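Old Mills and Makers Forum > Company Histories > Szabo & Lendo, pump makers

spindle_ray
26 Sep 2019
Trying to sort out the dates for Szabo & Lendo, who made hand pumps and later small steam pumps at Onness. The town history says the works opened in 1871. I have a brass plate off a boiler feed pump with the serial number 437 and the words "Szabo, Lendo & Co." Does the "& Co." help with dating it? No year on the plate.

Ingrid Bellamy
The "& Co." came in when Lendo's brother-in-law put money into the business. I have the notice of partnership from the county paper and it is February 1884. Anything marked plain "Szabo & Lendo" should be earlier. 1871 for the works sounds right to me.

tallowpot
I don't agree with 1871. That was the foundry, and the foundry belonged to somebody else at the time. Szabo was a tenant in the back shop until at least 1876. The rate books have him down for a shed and a yard. The town history ran the two together and everyone has copied it since.

spindle_ray
Which rate books? I went through the ones at the library and the 1870s were missing.

tallowpot
They are at the records office, not the library. Two volumes, both water damaged but you can read most of it. Ask for the Onness lower ward.

Ingrid Bellamy
I've seen those. The entry says "Szabo, shop and yard." I don't think you can tell from that whether he was a tenant of the foundry or had his own building next to it. The 1880 fire map shows two separate buildings with an alley between them.

tallowpot
The fire map is nine years after the date we're arguing over. They could have put up the second building any time in between.

jb_millwright
On the serial number — my grandfather worked there at the end and he always said they started the steam pumps at 100, so 437 would be somewhere in the late 1880s if they built around 70 a year. That's family talk, so take it for what it's worth. The works closed in 1919 and the patterns went to Jimisitz, who kept making spares for a while. Jimisitz plates have a small J before the number.

spindle_ray
No J on mine. Late 1880s would fit with what Ingrid said about the "& Co."

I cleaned the plate with warm water and a soft brush and left the dark color in the letters.
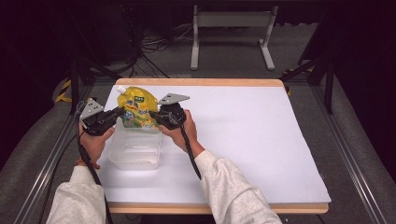 The back has two rivet holes and a casting mark that could be a 3 or an 8. I bought it from a farm sale on the Lendo side of the family, so there may be more of their things in the area. The seller mentioned a ledger but couldn't say where it had gone.

Ingrid Bellamy
If that ledger is the order book, I would very much like to see it. A page from it was printed in the centenary booklet and it had customer names next to the serial numbers. The booklet doesn't say who owned it.

tallowpot
The booklet also says 1871, so I wouldn't lean on it too hard.

Ingrid Bellamy
It prints a photograph of the page. That part I will trust.

spindle_ray
I'll call the seller again and ask about the ledger. Going to the records office next month for the rate books too. Will post what I find for 1871 to 1876.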